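Workshop notebook, novel group, December

Session began at two. Wian Joubert in the chair again, Teemu Halonen reading. We did the middle of Teemu's book, the part after Marit leaves the island and gets work at the cannery in Civanholm. He brought 3,539 words, well over what we agreed, and we let him read to the end of the scene on the stairs before stopping him.

Notes as taken, tidied a little.

The crossing is good now. In the October draft she spent two pages on deck remembering her father, and I lost track of where the boat was. He has moved the father to the night before, and the crossing is short and cold and she is mostly sick. Wian wanted the sickness cut. I would keep it.

The landlady, Mrs Baloyi, still talks in long speeches. Three people said the same thing in different words. She tells Marit the history of the house, then the rules of the house, then why her son went away, all before Marit has put her bag down. Teemu says he needs the son in early, as he comes back in chapter eleven. Suggested she sets a place for him at supper and says nothing. He wrote that down but looked doubtful.

Tense slips on the cannery floor. It starts in the past, goes to the present when the belt stops, then stays there for a page. If it is meant, it should go back when the belt starts again. He said it was not meant.

Question of faith. The blurb he is trying out says Marit has "lost God and gained a wage". Not much of the first half is in the chapter. She doesn't go to chapel, but she doesn't think about not going either. Wian's view is that one missed service, with the bells heard from the yard, would do it. Mine is that she should go once and be bored.

Exercise after the break: 300 words, a character arriving somewhere with the wrong clothes. Mine came out as a man at a funeral in cricket whites, too much of a joke. Keep the first line, drop the rest. Teemu's was Marit's first morning again, from the foreman's side, and it was better than the chapter. Told him so. He is going to see whether it can go in as it stands.

Submissions. The Gokex prize wants a first chapter and a synopsis of 500 words, double spaced, no name on the pages. Wian has the form. My synopsis still reads like a list of who dies. Start it again from the sister's letter.
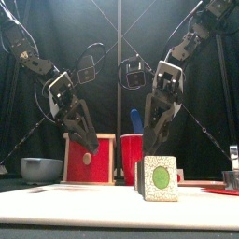

Prustonau, December

Worked on my own chapter four from nine until the light went. The sister's letter now opens it and is half the length. I took out the line about forgiveness and put in the price of coal, and she sounds more like herself.

The doctor has two names. He is Anders up to the quarrel and Anton afterwards. Anton is the one I want, so change the early ones, and check chapter two where his wife shouts for him from the garden.

Still stuck on the quarrel itself. They both know too much going in. Try it with the doctor not having read the letter.

For next time: send pages to Teemu before he sends his, bring the Gokex form back signed, and ask Wian for the loan of his marked copy of chapter one.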